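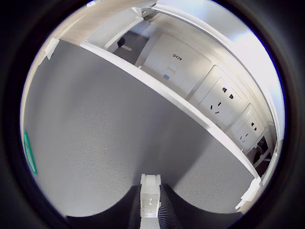 The numbering of desk connections at the Flandstead offices in Hurna has been finished, and the updated register went live on 2026-07-20. Every desk position with a wired connection now carries a printed code, and the same code is entered in the building register against the switch port that serves it. The labels are plain black characters applied directly to the light wall panel at the side of the desk structure. At position D179 the code sits right above the square data plate, with two power outlets further along the same panel and a gray fabric partition next to it. Staff reporting a fault should quote the code in full, including the letter.

The register covers 892 data points across the building. Of these, 38 had been listed twice in the old spreadsheet and another group had no entry at all, mostly at desks that were moved during the October refit. Duplicate entries have been removed. Points that could not be traced to a switch port have been marked "inactive" and will stay that way until a request is made for them.

The work was carried out by Prernia, the cabling contractor for the site, with access arranged by the Flandstead facilities desk. Evander Aitken, who led the survey for Prernia, said the tracing took longer than the labeling. "A code on a panel takes a minute. Finding the other end of the cable is what uses up the day. Some runs went through two floor boxes before they reached the cabinet, and the drawings showed one."
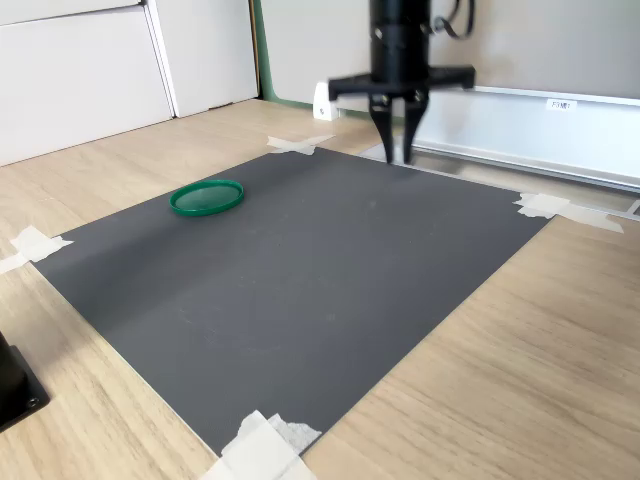

Power outlets were checked on the same visit. They do not have codes of their own. An outlet is recorded under the code of the nearest data point and then by its place along the panel, counting away from the data plate. A fault on the first outlet at a position is therefore logged as the desk code followed by P1, and the next one as P2. The earlier practice of describing outlets by the name of the person sitting there has been dropped, as it caused repeat visits whenever teams changed places.

Tables that stand apart from the fixed desks are not part of the numbering. Anyone needing a wired connection at one of these should ask the facilities desk to have an inactive point patched. Requests go through the Shirima ticket system under "Building — Data and Power." The form has a new required field for the desk code. Where no code applies, enter the room number and leave a short note.

Agnes Menzies of the facilities desk asked staff to keep the panels clear. "Please don't put stickers or cable clips over the printed code. If you need to route a lead across the panel, run it under the label. And if a code is damaged, report it and we will reprint it — don't write it back on with a marker."

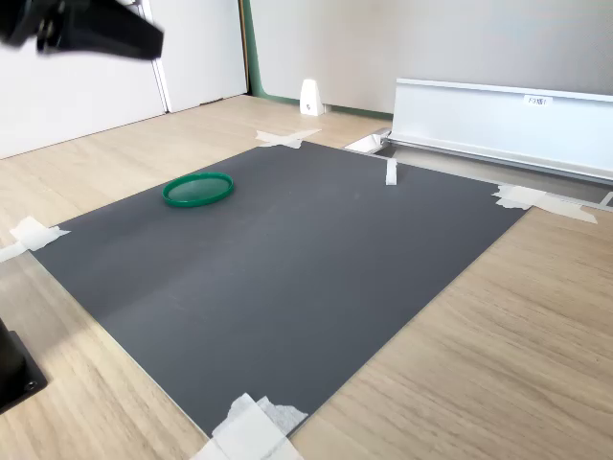 Open panel ends and loose outlet plates should be reported as well, under the code of the nearest position. Staff should not push wires back into a panel or refit a plate themselves. Reports of this kind are handled ahead of ordinary requests, and the outlet may be switched off at the distribution board until an electrician has visited.

A stock of 200 replacement labels is held at the facilities desk. Blank labels are not issued to departments. When a desk is moved, the code stays with the panel and does not travel with the occupant, so phone lists and seating plans that use desk codes need to be corrected by the team concerned. The facilities desk will send each team lead an extract from the register for their own area, and corrections can be returned on the same sheet.

The old spreadsheet remains readable on the shared drive but is locked for editing. Links to it from team pages should be replaced with links to the register. Floor plans showing the new codes are being redrawn and will be posted in the same folder as the register, one file per floor.

Filed under: Facilities / Buildings & Workspace
Tags: desk codes, cabling, power outlets, Hurna office

3 comments 11 shares

Search this site Enter keyword Go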